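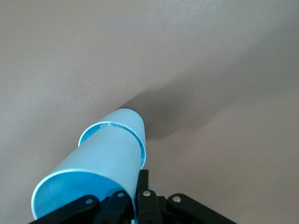 Inicio | Foros | Manipulación | Recogida de datos | Buscar | Entrar

Tema: Vasos apilados, ¿cuántas demostraciones y cómo cortar los episodios?

pirihi_norte
Estamos recogiendo demostraciones por teleoperación para una tarea de apilar vasos: coger uno, meterlo en otro, levantar los dos juntos y dejarlos en otro punto de la mesa. Cámara de muñeca solamente. Llevamos 100 episodios y la política entrenada coge bien el primer vaso, pero cuando ya están encajados cierra la pinza demasiado arriba o no levanta.
Mi duda es si seguir grabando lo mismo o partir la tarea en dos. Los vasos son azul claro y el fondo es beige liso, así que no creo que sea un problema de contraste.

Weltus_lab
¿Cuántos de esos 100 empiezan con los vasos ya encajados? Si todos empiezan con los vasos separados, el modelo ve la segunda parte siempre desde la misma postura, la que deja el operador al terminar de encajar.

pirihi_norte
Ninguno. Todos empiezan separados.

Weltus_lab
Pues ahí lo tienes. Graba una tanda que arranque con los dos vasos encajados y tumbados en ángulos distintos. Nosotros partimos la tarea en 2 y mejoró.

ormsby_rl
No estoy de acuerdo con partirla. Si cortas, luego tienes que decidir cuándo pasa de una política a la otra, y ese cambio falla más que el agarre. Yo dejaría un solo modelo y añadiría los episodios que empiezan a mitad, mezclados con los demás.
Otra cosa: con cámara de muñeca, cuando el vaso está en la pinza tapa media imagen. En la foto se ve la boca del vaso cercano muy grande y el otro muy escorzado detrás. Con esa vista es difícil saber a qué altura está el conjunto. La sombra a la derecha ayuda algo, pero si cambias la luz la pierdes.
Ruby-Lee Ormsby

beraddale_taller
Lo de la sombra es un riesgo. Nos pasó en diciembre: todo grabado con la misma lámpara, la movimos y el robot soltaba las piezas antes de tiempo. Mueve la luz entre tandas – aunque sea poco – y apunta la posición en los metadatos.

Weltus_lab
Discrepo a medias. Si el robot va a trabajar siempre en la misma mesa y con la misma luz, variarla es gastar episodios. Pondría antes una segunda cámara fija.

ormsby_rl
La segunda cámara sí. Lo de no variar la luz, no. Las ventanas existen.

lhaddad
¿Estáis guardando la apertura de la pinza en cada paso? En Podico la guardábamos solo como abierta/cerrada y con vasos de pared fina no servía. Con el valor continuo necesitamos menos repeticiones.
Loretta Haddad

pirihi_norte
La guardamos continua, pero el script de conversión la redondea. Lo acabo de mirar. Gracias, eso no lo habría buscado.
Plan: corrijo la conversión, reentreno con lo que hay y grabo 21 episodios que empiecen encajados, con la lámpara en dos sitios. No parto la tarea de momento.

beraddale_taller
¿Descartas los episodios fallidos?

pirihi_norte
Descarté 8, los que acabaron con el vaso fuera de la mesa. Los que fallan y se corrigen en el mismo episodio los dejo.

Weltus_lab
Esos déjalos, sí. Sube los resultados cuando reentrenes.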